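15/09/2019

Workshop notes – natural dye bench, indigo and madder

A long one today, so get yourself a coffee before you start. I had the place to myself until lunch and managed to get through most of what I'd been putting off since July, when it was too muggy to dry anything properly and half the skeins came off the line smelling like a pond.

First the indigo. The small vat had gone a dull khaki on top with hardly any of the coppery skin we like to see, and when I pushed the stick down the liquid underneath was greener than it ought to be. I warmed it very slowly to 40 degrees (the thermometer with the chipped clip, the other one reads low and I really must label it), gave it a spoonful of fructose and a smaller one of lime, stirred round the edge the way Trevor Bélanger showed us, and left it alone with the lid on. Trevor always says most people kill a vat by fussing over it, and I'm a dreadful fusser, so I went and swept out the back room to keep my hands busy. An hour and a bit later it was a clear amber with a nice bloom on it, and I was so pleased I went and told the cat.

Test skeins were the Planoden wool, the two-ply, scoured last week and soaked overnight. Three dips of five minutes with ten minutes of air between. First dip gave a pale washed-out sky, second a proper denim, third a shade I'd call Mughal if I were writing it on a tag, mostly because it's close to that swatch in the old sample book with the Mughal label, the one everybody turns to first. Not quite as deep. I think a fourth dip would do it, but I ran out of patience and the wool was starting to feel a bit tired. Rinse water ran blue for longer than I wanted. Next time let them oxidize overnight before rinsing and see whether that helps.

Now the madder, which is where I'd like some opinions. I used 218 grams of the Zosgate chopped root on the same weight of wool, alum mordant as usual, and brought it up over two hours without letting it go past a bare steam. The color coming off was lovely, a warm brick, and then in the last half hour it slid toward brown. I'd taken my eye off the burner to answer the door (a delivery for next door, of course) and I suspect it got hotter than I'd like to admit. The skein is still handsome, only it isn't red. If anyone has a cushion or a pair of slippers in mind, it would be perfect.

I also ran a second pot with the leftover root, no fresh madder, just to see. Soft coral, very even, and I may like it better than the first. Put it down as exhaust bath one. There's enough left in the pot for another go if someone gets to it before Tuesday's – sorry, before the next session, I can never remember which day we settled on.

Housekeeping. The Skillar scale drifts when it's been on for a while, about 11 grams over a morning, so please tare it every single time and don't trust it for mordants. The little one in the drawer is fine for alum. The running sample number is now 1548, and I've left the next line of the ledger blank for whoever dyes the onion skins. Please write the fiber in as well as the color. I found a whole page from last winter that says "yellow, nice" and I'm fairly sure the handwriting is mine.
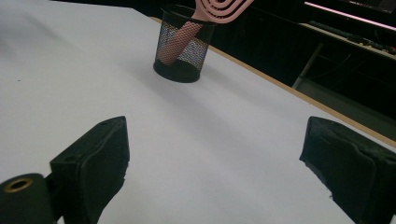

Can the indigo vat be used again the day after a heavy session?

Give it a full night's rest with the lid on and check the color in the morning; if it's clear amber or yellow-green under the skin it's ready, and if it's cloudy or blue all the way down it needs warming and a little more fructose first.

Weld is next on the list. The dried stalks are in the paper sack under the window and they want chopping smaller than last time. I'd like to overdye the palest blue skein with it and chase that leafy green we got once and never got again. My guess is a pinch of chalk in the pot made the difference, as our tap water is so soft, but it could just as well have been the weld itself, which came out of Trevor's garden that year and was picked in flower.

Still to do: more muslin bags, new gloves in medium, and wash the big strainer, which I left soaking.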